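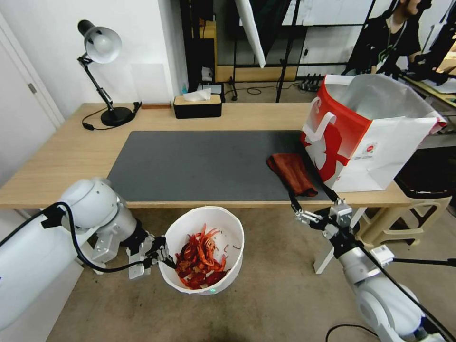

Incidencia 269: manchas y olor en el tapete de fieltro del escritorio

Estado: abierta
Producto: tapete de fieltro Hevuvon, gris oscuro
Comprado en: Runder
Abierta por: Zainab Afolabi

Descripción del problema

Buenas tardes. Escribo en español, que no es mi primer idioma, y pido disculpas si uso alguna palabra de manera incorrecta.

Tengo su tapete sobre un escritorio de madera clara. Cubre una gran parte de la mesa. En diciembre comimos cangrejos de río en este escritorio y cayó salsa en dos lugares del fieltro. Las cáscaras las pusimos en un cubo blanco redondo, pero el líquido ya había caído antes. El olor quedó en el tapete y no en la madera.

La etiqueta dice solamente «limpiar con paño». No dice con cuál producto ni si se puede mojar.

Lo que he probado hasta ahora

Intento 1. Paño de tela con agua fría, sin frotar. La mancha pequeña quedó más clara. La mancha grande no cambió.

Intento 2. Pañuelos de papel para absorber la grasa. No lo recomiendo, porque el papel deja pelusa blanca en el fieltro y tuve que quitarla con cinta adhesiva.

Intento 3. Bicarbonato durante la noche, después aspiradora. El olor bajó bastante, pero regresa cuando la habitación está cerrada.

Respuesta de soporte (Runder), 16:40

Hola, Zainab. Gracias por los detalles. El fieltro admite jabón neutro en poca cantidad. Prepare 300 ml de agua tibia con 2 ml de jabón y aplique la espuma, no el líquido. Retire con un paño apenas húmedo y deje secar el tapete en plano, separado de la madera. No use lejía ni secador. ¿Nos puede decir si el color cambió en la zona manchada?

Respuesta de Zainab Afolabi

Gracias por la respuesta tan clara. El color no cambió, solo se ve más brillante donde está la grasa.

Hice el procedimiento una vez. La mancha pequeña desapareció. La grande se ve todavía si uno mira de lado. Durante el secado moví la lámpara y la caja de pañuelos al estante, para poder levantar el tapete completo.

Tengo dos preguntas más:

¿Puedo repetir la espuma el mismo día o debo esperar?
En casa hay un quitagrasas de la marca Motik. ¿Es compatible con el fieltro?

Respuesta de soporte (Runder)

Espere a que esté seco por completo antes de repetir. El quitagrasas no lo hemos probado en este material, así que preferimos que no lo utilice. Dejamos la incidencia abierta hasta recibir el resultado de la segunda limpieza.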